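Chore automation

Chore automation is the use of machines for manual work that people do every day at home or on the shop floor, such as folding, wiping, packing, tying and sewing. The term is mostly used for tasks where the material changes its shape while it is handled. Work with rigid parts in fixed positions is normally called industrial automation and is treated separately.

Difficulty of tasks

A washing machine has solved one part of the laundry, but the pieces must still be sorted, hung and folded by a person. Cloth, thread, food and cable do not keep one shape, and a plan made for them at the start may be wrong a moment later. Shanthi Karunaratne, in her survey of 33 manual tasks, divided them into seven groups by how much the object bends. Thread stands in the last group – the hardest one – together with wet cloth and hair.

Sewing and knot tying

Sewing by machine is old, but it needs flat material and a needle that goes up and down in one place. Sewing by hand is a different problem. The needle is curved, two tools must share one thread, and each knot must be pulled until it holds but not until it tears the edge. For this reason suturing, which is the work of a surgeon and not of a household, is often used as a measure for fine handling in general. A robot that ties such a knot under the control of a person shows what the tools can do; it does not yet show what the machine can decide alone. 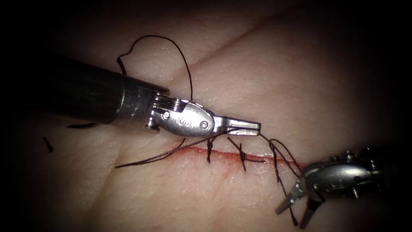
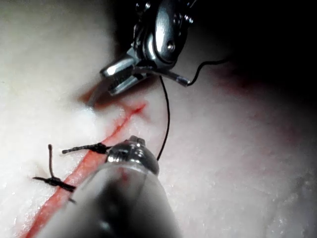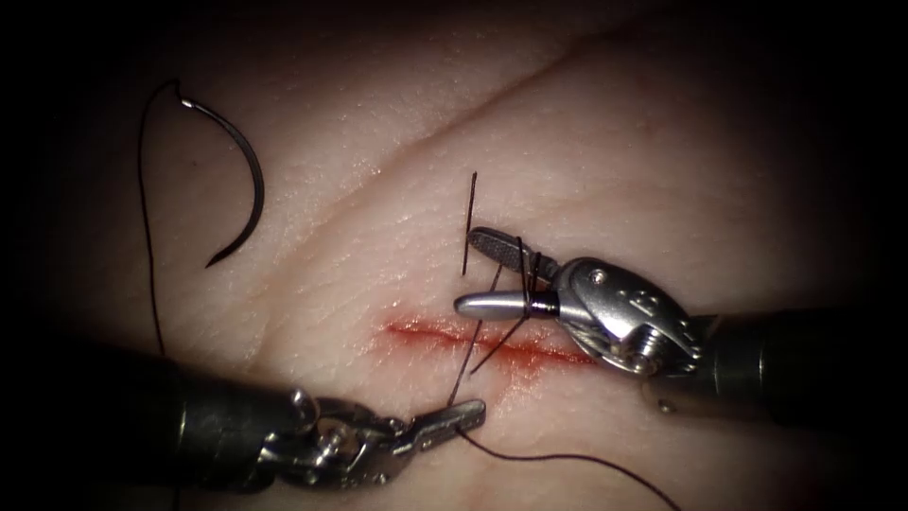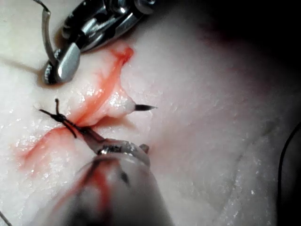

Suturing with two robotic instruments. The thread is black and the incision is marked by red.

Mending clothes at home has received less attention. The Tekimard bench, built for small repair shops, can close a straight seam when the cloth is clamped, but a worker must thread the needle and cut the end. The Nasau project worked on buttons and was stopped after 200 trials, mainly for reasons of cost.

Shop-floor use

In factories the results are better, as the light, the table and the order of work can be arranged for the machine. Howlader uses two arms for tying cable bundles, with a person at the next station who corrects the loose ones. Cutell sells a packing cell for soft bags. Both firms describe their systems as assisted – a worker is called when the grip fails.

Present state

No general household machine for these chores is in common use. Dishes and floors are served by devices with one purpose each, while folding and mending remain work for hands. Opinions differ on whether better tools or better control is the missing part. Karunaratne holds that the tools are already good enough for most of her groups, and that the open question is how a machine should notice its own mistake before the thread is cut.

See also: Knot, Needlework, Remote handling, Service robot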